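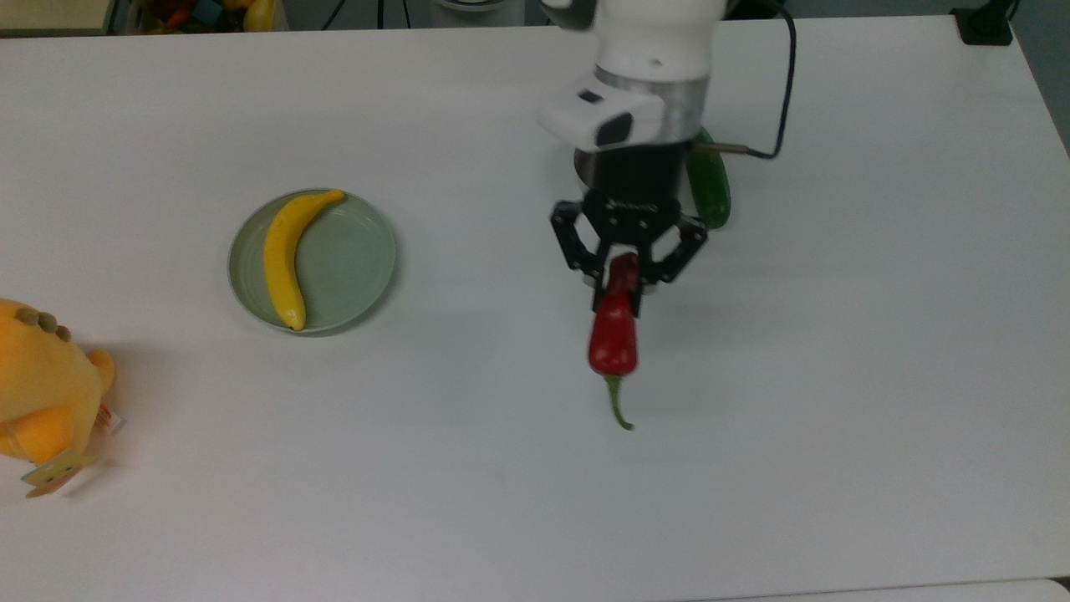 Slide 1. White table, toy bin at the back.

Home Talks Recipes Kitchen notes Contact

Dried beans for a crowd: speaker notes
Talk at the Brida Hall, Saturday afternoon

Start when the tea queue has gone down. Leave the tasting bowls covered until the section on dressing, otherwise people eat during the soaking part and ask about the soaking part later.

Opening

Say what the talk covers: buying dried beans, soaking them, cooking them in a big pan, cooling them, and turning them into a salad that can be carried somewhere in a car. It doesn't cover tinned beans, apart from one slide near the end. It doesn't cover growing them either. There's always a question on growing them.

The batch I'll keep going back to is the one for the August lunch in Gorkach. 3,000 grams of dried white beans, cooked the day before, served cold as a side dish to 80 people. There was a small tub left over. If people write one thing down it should be those two figures, as they can divide them to suit whatever they are feeding. Beans more than double in weight when cooked, so the bag looks too small when you buy it. Buy it anyway.

Buying

I get mine from Rahman, the shop by the bus station, where they come in big sacks and are weighed out. Any shop that sells a lot of beans will do. What matters is that the stock moves. Old beans can be boiled all afternoon and stay hard in the middle, and you can't tell by looking at a bag whether that will happen.

Things to look for: whole skins, an even colour, not much dust at the bottom. Pass the two jars round here, the good one and the old one. Ask for them back.

Don't mix bags bought at different times. They cook at different speeds and you end up with some mush and some bullets in the same pan. If you have half a bag at home from last year, make soup with it and start again for the salad.

Pick through them on a tray before soaking. I do it a handful at a time with the radio on. Small stones are rare but they do turn up, and a lunch guest with a broken tooth is a bad afternoon.

Soaking

Overnight in plenty of cold water. They need far more room than people give them. Use a clean bucket with a lid, or two stockpots, and cover the beans by a good hand's depth of water. In warm weather find space in the fridge, or change the water before bed and put the bucket in the coolest room you have.

Salt in the soaking water: yes. I was taught never to do it and I did as I was told for years. A spoonful or two in the bucket gives a softer skin and fewer split beans. Somebody will disagree. Let them, then move on. The only way to settle it is to do a small pan each way at home.

Drain, rinse, and throw the soaking water out.

If you forgot to soak: bring the beans to the boil, let them bubble for a few minutes, turn off the heat, put the lid on and leave them for an hour. Then drain and carry on as normal. It works well enough for stew. For salad I find more of the skins come off.

(Pause for water. Check the clock.)

Cooking

Fresh water, cold, well over the top of the beans. Bring it up to a proper boil and keep it there for ten minutes. Say this slowly and say it again at the end. Red kidney beans in particular must have a hard boil after soaking, as they can make people quite ill if they don't get it. A slow cooker on its own may not get hot enough. I boil every kind of bean this way so that I never have to remember which is which.

After that, turn it right down. The water should only just move. A rolling boil for the whole time knocks the beans about and the skins burst.

What goes in the pan: bay leaves, a halved onion, a few cloves of garlic with the skin on, a glug of oil. Salt once they have begun to soften. No tomatoes, vinegar or lemon until they are fully cooked. Acid keeps them firm, and you can wait a very long time for them to come round.

Timing. The Gorkach batch went into two pans and was done in under two hours. Older beans take longer. Start testing early and test several, from the top of the pan and from the bottom. Squash one against the roof of your mouth with your tongue. If it gives without any chalky bit, it's ready. If four out of five are ready and the fifth isn't, keep going.

Pans. I use an Onuvon stockpot with a thick base. A thin pan will catch at the bottom when it's this full, so stir now and then with a wooden spoon and scrape gently. If it does catch, don't scrape it at all. Tip the good beans into another pan and leave the burnt layer behind.

Question I usually get here: what about a pressure cooker? Fine for a family meal. Most are too small for this job, and you can't fill them to the top with beans, so you'd be doing batch after batch. Follow the book that came with it.

Cooling and keeping

This is the part where big batches go wrong. A deep pan of beans left on the side stays warm in the middle for hours, and warm beans go sour. They can also make people ill.

Drain them, keep back a jug of the cooking liquid, and spread the beans on shallow trays. Roasting tins are fine. Cold fridge as soon as the steam has gone. Clear a shelf before you start cooking. I have stood in a kitchen holding a hot tin with nowhere to put it, and it's a silly position to be in.

Covered in the fridge they'll keep for 3 days. Beyond that, freeze them. Freeze flat in bags with a little of the liquid. They lose some shape on thawing, so use those for soup or mash.

Dressing

Uncover the bowls now.

Bowl 1: beans dressed cold.
Bowl 2: beans dressed while still a little warm, then chilled.

Let people try both before saying anything more. Most prefer the second. The warm bean takes in the oil and vinegar, and the cold one just gets coated. When cooking for a lot of people I dress them on the trays with half of the dressing, chill, and add the rest before serving.

The dressing itself is plain. Red wine vinegar, olive oil, mustard, salt, a little sugar, plenty of black pepper. Cold food needs more salt than hot food, so taste again when it comes out of the fridge. If the whole thing looks dry, loosen it with some of the cooking liquid before you reach for more oil.

Add on the day: thinly sliced red onion that has sat in the vinegar for a while, chopped parsley, celery if you like crunch. Parsley put in the night before goes dark and limp. Tuna or egg can go on a separate plate beside it, which keeps the beans suitable for more of your guests.

Carrying it

Shallow tubs with clip lids, not filled to the top. Cool boxes with ice packs under and over. Dressing in a screw-top jar, inside a bag, inside another bag. Mine leaked on the way to Gorkach and the car smelt of mustard for a good while.

Once it's on the table, don't leave it out for more than 4 hours, and less on a hot day. Put out one bowl at a time and keep the rest cold. Throw away what's left in the serving bowl. Don't tip it back in with the fresh.

Tins

Short slide. Tinned beans are cooked already and they're fine. Rinse them, drain them well, warm them slightly in a pan with a splash of water and dress them as above. For a small table I use tins myself. For a large one the cost adds up and so does the opening and rinsing.

Questions

Likely ones, with answers to hand:

Bicarbonate of soda in the water? A small pinch helps if your water is very hard. Too much and they taste of soap.

Do I skim off the foam? If you like. It does no harm.

Can I use chickpeas? Yes, same method, longer on the stove.

Mixed beans? Cook each kind in its own pan and mix them at the end.

Before people leave, repeat the ten-minute boil. Recipe sheets are on the table by the door, white beans on one side and chickpeas on the back. Collect the jars, wash the tasting spoons, hand the hall key in at the office.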